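3.2 Moisture retention in container substrates

Containers were filled with one of 2 substrates: screened leaf compost (Terero) or a peat and bark mix (Bouchard). Each was watered to runoff, drained overnight and weighed before seedlings of lettuce were set in.

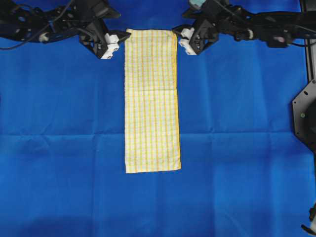 Carter Li
Corresponding author, Ateck Substrate Group

Water loss was taken as the daily change in container weight. Readings were made before irrigation, and containers were returned to the same bench position after weighing. A total of 652 readings were kept for analysis. Readings taken on days with a failed vent were dropped.

Figure 8. Striped towel on a blue cloth, yellow hem along its upper edge.
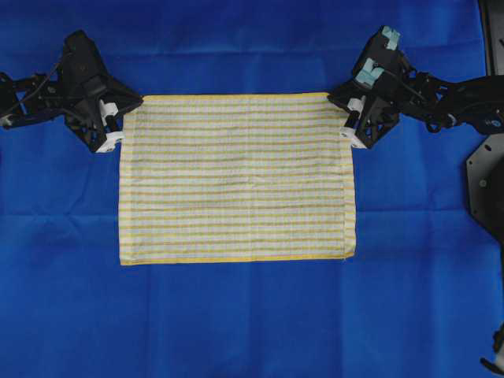
3.3 Effect of surface mulch

Half of the containers in each group received 100 g of chopped straw. Mulched compost lost water more slowly than bare compost through February. In the peat and bark mix the difference was small and did not hold once the leaves had closed over the surface. Drip rate was set by a Fusgate controller and was the same for all containers. 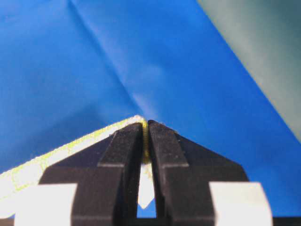

Bouchard objected in review that straw takes up part of the first irrigation, so early weights may overstate the water held by the substrate itself. Dry straw weight was therefore subtracted, but absorbed water was not measured separately.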